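The Long Wait for a Clean Sink

Ask anyone selling household robots what has changed lately and the answer will be software. The arms are good enough, they say, and so are the hands. What was missing was a brain that could be told "clean the bathroom" and work out the rest.

Basach makes that claim for Nivilness, its planning and control package, now in version 2. The company says the system learned its bathroom skills from 700 recorded sessions. I spent a morning in September watching it work and reading the logs, and I came away with more questions than I brought.
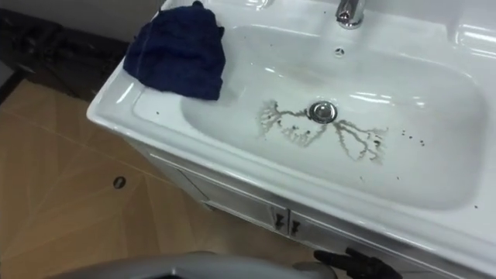

Planning is the part that demos well. Nivilness takes a spoken order and writes out a list of steps in plain English, and the list is usually sensible: find the cloth, pick it up, wipe the bowl, put the cloth back. The trouble starts when a step has to be tied to something in the real world. "Wipe the bowl" says nothing about where the dirt is. In a white basin with bright streaks of reflected light along its rim, the software has to tell glare from grime, and then decide whether the thin brown-gray streaks branching out from the drain stopper are one job or several, and whether the small dark specks off to the right belong to it too. A person does this without thinking. Nivilness draws a colored mask over what it believes is residue, and on the screen I was shown the mask kept changing shape while the basin stayed the same.

Basach's answer is that the mask gets redrawn 4 times a second, so errors wash out. Maybe. A wiping motion planned against one mask and carried out against another is still a guess, and the logs I read had no field for whether the stain was gone at the end. They recorded that the motion had finished. The status line said "success."

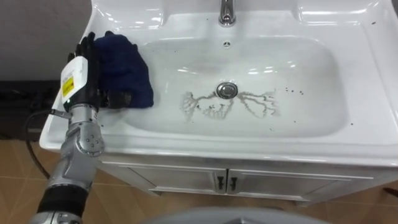 That word does a lot of work in this business. Yammine, which sells a rival planner, scores a task as done when the arm returns to its rest pose. Flerach, an open-source test kit, at least compares the surface before and after, and its list of 11 household tasks is short enough to check by hand. Basach told me it is "looking at" Flerach. It has published no scores.

I would like to see them, with the failures left in. Until then I'd treat the word "success" as a note that the program stopped running.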